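Teaching a robot arm to sort blocks, and what 100 extra demos got me

5 min read

So I've finally got a result worth writing down! If you've been following along since May you know the plan: one arm, one board, a tub of 3D-printed blocks, and a policy that learns from me driving the arm around by hand. I call the whole mess Wutine (don't ask, it was late and the repo needed a name). The job is to sort by color family, with the cool colors going to one corner and the warm colors to the opposite one. Shapes are supposed to be ignored. Remember that last part.

Last time I wrote about this I had 100 demonstrations and a policy that did fine with cubes and fell to bits with everything else. It would go to the right block, close the fingers, lift, and then sort of wander over the middle of the board like somebody who has walked into the kitchen and forgotten why. Sometimes it let go there. Sometimes it went back and tried to put the block down where it came from.

My first guess was the usual one, not enough data. So I sat down on a Thursday night with a big pot of coffee and recorded another 100, which makes 200 total, and my wrist would like a word with whoever designed that controller. Retrained overnight, ran it in the morning, and the wandering was still there. A little better, I guess? But it was the same behavior, and you could see it coming a second before it happened.

That's when I finally did what Hamish MacRitchie had been telling me to do for weeks and watched my own demonstrations back at half speed. Ugh. It was me. I was the one wandering! Every time I picked up a block I'd lift it, stop in midair while I worked out where there was a free spot, and then go. On the recordings the arm just hangs there, and the policy sees a bunch of steps where the camera view barely changes and the right answer is "do nothing." Then on some step that looks exactly like all the others, the right answer is suddenly "go left." No wonder it was confused. If you train on single steps with no memory of what came before, a pause is poison.

There are a few ways to deal with this, and I tried the two cheapest. The first was trimming. I wrote a little script that looks at how far the gripper moved between steps, and if it hasn't moved more than a hair, the step gets thrown out. It took an evening, mostly because I kept throwing out the steps where the fingers close (the arm is still then too, of course, and those are kind of important). Once I made it look at the fingers as well as the position, it behaved.

The second was chunking, where the policy predicts a short run of moves in one go and commits to them before looking again. This isn't my idea and plenty of people have written it up better than I can. For my purposes it means that once the arm has decided to leave, it leaves.

I also changed how I record. I pick the landing spot before I touch the controller, say it out loud like a crazy person, and then drive the whole thing in one motion. My demos got shorter and, weirdly, a lot more relaxing to make.

With both fixes in, the triangle is my favorite block to watch, mostly for how awkward it is to grab. Greens and blue at the far left, reds and yellows at the near right, and all that bare maple in between where things used to get dropped.
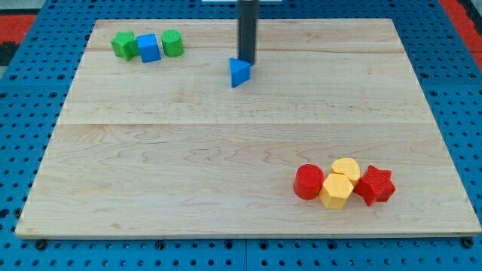

How I scored it

I'm trying to be a bit more grown-up about testing this time. Before each round I shuffled the blocks and put them down without looking too hard at where they went, and a try only counted if the block ended up in the correct group and I didn't have to touch anything. Knocking over a neighbor was a fail. Landing crooked was fine. I don't care about crooked.

The trimmed and chunked version got 70 out of 100 tries. The untrimmed one, same 200 demos, same evening, same lights, was bad enough that I gave up before finishing the full set, so I'm not going to quote you a number for it. Yes, I know, I should go back and finish. It's on the list.

I did go through the 30 fails one by one with the video, and they come in a few flavors. Most are bad grabs on stars. The fingers close across a point, the star turns as it comes up, and then it's anybody's guess how it lands. Next are crowding problems: when a group gets tight the arm still wants to put the new block right in the thick of it, and something gets bumped. And then there were 2 where it took a green block straight over to the reds, quick and confident as you like. I have no theory for those. Both were cylinders, and both times a red cylinder was already over there, so maybe the policy is sneaking a look at shape after all. I went back through the demos to see whether I'd been putting cylinders with cylinders without meaning to. I haven't found it yet, but I don't trust myself.

What I still don't know

Whether it was the trimming or the chunking that did it! I put both in at the same time like a fool. Hamish thinks it's nearly all trimming, and he's probably right, but I want to run them apart before I say so. The script takes a threshold and I only ever tried one value, so there's that too.

I'd also like to try it on a plain board. Mine has wild grain, especially in the lower half, with these dark wavy lines and a seam running across, and I've been wondering whether the policy is using them as landmarks. It'd be a smart thing to do, and it would also mean the whole thing falls over as soon as I swap the wood. I've got a flat gray sheet leaning against the wall for exactly this, I just have to cut it to size.

If you've trained something similar and found a good way to throw out pauses without throwing out the grabs, please leave a comment. Mine works but it's ugly, and I'm a little embarrassed to post it as is. I'll clean it up and put it in the Wutine repo once the split runs are done.

Recent posts

Printing blocks that don't slip: my settings so far
Why I gave up on Flurkham and wrote my own logger
Doditmont meetup notes, plus a very long drive home
The first 100 demos
Ung, my old arm, gets a new shoulder motor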